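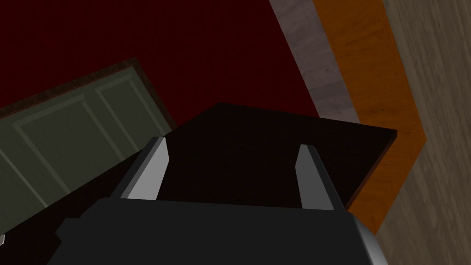

Wrist view from the sim, gripper open over the dark board.

Wrist camera demos in sim: keep the approach frames or trim them?

Posted by mamcombe_fan, 8 Apr 2018

I am gathering demos for a pick and place policy, all in simulation for now. The arm has a parallel gripper with a camera on the wrist. I drive it by hand with a cheap 3D mouse, and each demo gets saved as frames plus joint positions plus the gripper opening. I have 78 demos saved so far.

My question is about the early part of each demo. The attached still is typical of it. The fingers are wide open, nothing is being touched, and most of what the camera gets is the dark board and whatever part of the room is behind it. In a lot of my demos that stretch is longer than the grasp itself, partly because I am slow with the mouse.

Do people keep all of that or cut it down? I train on single frames with no history. I'm worried that the network spends most of its time learning to drift slowly toward a dark rectangle.

Setup, in case it matters: Janjua for the scenes, random room colors on every reset, 20 frames per second, images scaled down before training.

Reply by tbolt_ray

Keep it. If you cut the approach, the policy never learns how to get to the object. Then you test it from a home pose and it sits there.

Disk is cheap. You can always trim later but you can't untrim.

Reply by Fahad Mengal

I would keep the raw files and trim at load time. Those are separate decisions and you don't have to make the second one today.

What I do is drop frames where the arm moved less than a small threshold since the last kept frame. That takes out the parts where the operator is thinking. Slow drift turns into normal-sized steps. The approach is still there, it's just shorter.

If you do this, recompute your actions after dropping frames. If the action is a position delta and you leave the old ones in, they no longer match the gap between frames. I lost most of January to that bug.

Reply by mamcombe_fan

My actions are position deltas, so thank you. I would have walked right into that.

What threshold do you use?

Reply by Fahad Mengal

3 mm, or any change in the gripper opening. The second part matters. When the fingers close, the arm is usually standing still, and a plain motion filter will throw away the grasp.

Reply by quietservo

Different point. Look at the colors in that still. The board is close to black and the gripper body is close to black. Once you scale it down, I doubt the network can tell where the housing stops and the board starts. The fingers are fine, they are light gray and stand out. The lower part is going to be mush.

The whole thing is dim too. I would turn up the lights in the scene before recording any more.

Reply by tbolt_ray

Disagree on the lights. Real rooms are dim sometimes. If he only trains on bright clean scenes it will fall over the first time somebody closes the blinds.

Reply by quietservo

I didn't say only bright. I said this one is dark on dark. If every one of the 78 looks like this, then it isn't variety, it's just dark. Randomize the lighting along with the wall colors.

Reply by mamcombe_fan

Lighting is fixed right now. Only the surface colors and materials change. That's how I get a crimson surface next to a green paneled door and orange wood grain. I can add a light range, Janjua has a setting for it.

The board is the same dark brown in every demo. It's the one thing I didn't put on the random list, and I don't remember deciding that.

Reply by Aqeel Farooqui

The fixed board color is a bigger problem than the approach frames. The policy will learn "go to the dark thing." You'll get a nice success rate in sim and then it will go for a black chair.

We had the same trouble on the Wurkthorpe project with a tray. It was blue in all the training data. We swapped in a gray one and success dropped to 37 percent. Same tray shape, same arm, same height. It came back up after we collected more demos with mixed trays.

On the original question, I'm with Fahad. Filter at load time.

Reply by tbolt_ray

Can't he just recolor the old ones? It's sim. Play the joint positions back with a different board and render again. No need to drive anything twice.

Reply by Aqeel Farooqui

Yes, if he saved the full scene state and the physics plays back the same way. Ours did not. Contacts came out slightly different on replay, and some of the grasps slipped. If you replay, run the success check again on each one and throw out the failures.

You can also set the object poses directly from the log and skip physics altogether. Then you are only rendering. You need object poses at every step for that.

Reply by mamcombe_fan

I have object poses every step. I'll try render only.

Still not sure about camera placement. The housing takes up the whole bottom of the image. Should I move the camera forward so there's less of it?

Reply by quietservo

I would. Those are pixels doing nothing. The housing looks the same in every frame.

Reply by Fahad Mengal

I would leave it, or at least check the real arm first. If the real camera mount puts the housing in view, the sim camera should have it in view too, at the same angle. You can crop the bottom off both later if you want the pixels back.

What you must not lose is the fingers. Seeing both of them along with the target is the main reason to have a camera there. If you move it forward far enough to hide the housing you may lose the base of the fingers, and then a small finger opening gets harder to read.

Reply by quietservo

He never said there was a real arm.

Reply by mamcombe_fan

There will be one, it's on order. It comes with a camera bracket, but I only have the drawing so far. I matched the sim camera to the drawing as well as I could.

Reply by Fahad Mengal

Then don't touch it until the bracket shows up. Measure the real one and fix the sim to match. And randomize the camera pose by a small amount, no bracket goes on exactly like the drawing.

Reply by cidby_dan

Joining in because I went through this at Cidby with drawer opening. Two things I'd add.

One, a wrist camera alone was not enough for us. From a view like the one in the first post you can't tell where you are in the room. There's a bit of door, a bit of stone and wood, and a big dark surface. With no history, two very different arm poses can give nearly the same picture. We added a fixed camera looking at the whole work area and the wandering mostly stopped.

Two, start your demos from different poses. If you always start from home, the approach frames are all nearly the same and you get the drift problem whatever you do with trimming.

Reply by tbolt_ray

Or feed it joint positions along with the image. He's already saving them. No second camera needed.

Reply by cidby_dan

We tried that first. It learned to play back the average path from the joint positions and mostly ignored the image. It looked great until the object moved. Might be less of an issue with random starts. I wouldn't rule it out, I just wouldn't start there.

Reply by tbolt_ray

Works fine for me. How much data did you have?

Reply by cidby_dan

Not enough, probably. Fair point.

Reply by mamcombe_fan

OK, here is my plan. Tell me if something is in the wrong order.

Keep all raw files as they are.
Filter by motion at load time, 3 mm or a gripper change, and recompute the deltas.
Re-render the old demos from logged poses with random board color and a light range.
Record new demos from random start poses.
Leave the wrist camera alone until the bracket is here.
Try a fixed second camera, and compare with joint positions on the same data.

Reply by Aqeel Farooqui

Order is fine. Before you record anything new, set aside some demos for testing with board colors that never show up in training. Otherwise you won't know if the recoloring did anything.

Also write down which render settings went with which file. A text file next to each demo is enough.

Reply by quietservo

I still think the lower part of the image should be cropped for training. But try it both ways, it's one line in the loader.

Reply by mamcombe_fan

Will do. First batch of re-renders is going now. One problem already, the board color also changes the edge band, which used to be a thin reddish-brown strip. They must share a material. Does anyone know how to split them in Janjua without rebuilding the model?

Reply by Fahad Mengal

Open the model file and look for the material name. If both parts point to the same one, copy the entry, rename the copy, and point the edge at it. Reload the scene after, it caches the old one.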